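# About Plisora

Plisora writes motion-planning software for service robots used in hospitals, hotels and care homes. Manouchehr Kordestani and Rongrong Lü started the company to replace the fixed routes that most indoor robots then followed.

Our main product, Gestix, computes a new path each time a person enters the robot's safety zone. It runs on the robot's own processor and needs no network connection. Gestix is installed on 483 machines. A second product, Marras, records faults and sorts them by joint, sensor and software version.

Timo Kröger leads engineering. Aldo Costa handles integration and site testing. Every release is run for 600 hours on test units before it ships. Version notes and known faults are published with each release, the latest in October 2023.
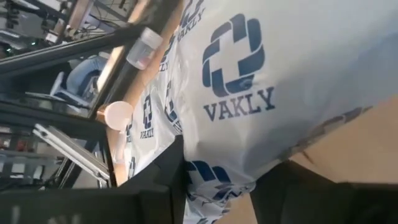 **Which robots does Gestix support?**

Any wheeled base with a front laser scanner and a documented motor interface. Legged robots are not supported. Integration requests go to Aldo Costa and should include the scanner model and the maximum speed of the base.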